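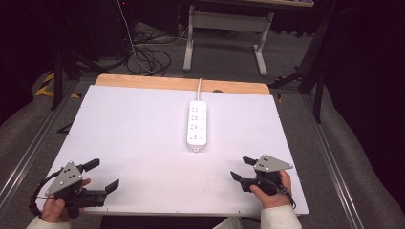
Plugging in without swearing

Lay the power strip flat on the desk, lengthwise, with its cord running off the far side. If your desk has a cable hole, use it; you paid for it.

Fill the far sockets first and work back towards yourself. Do it the other way and every plug after the first has to climb over its friends.

Hold the plug by its body and push straight down. Wiggling is for teeth. 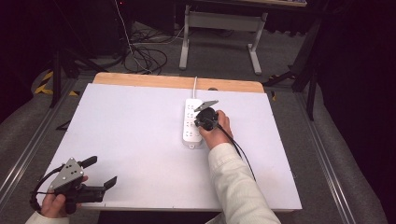 Where should the loose cable go?

Off to one side, with enough slack that moving the lamp doesn't move the strip.

Add up the watts before you finish. Our old Bruretti heater wants 2000 all by itself, so it gets the wall.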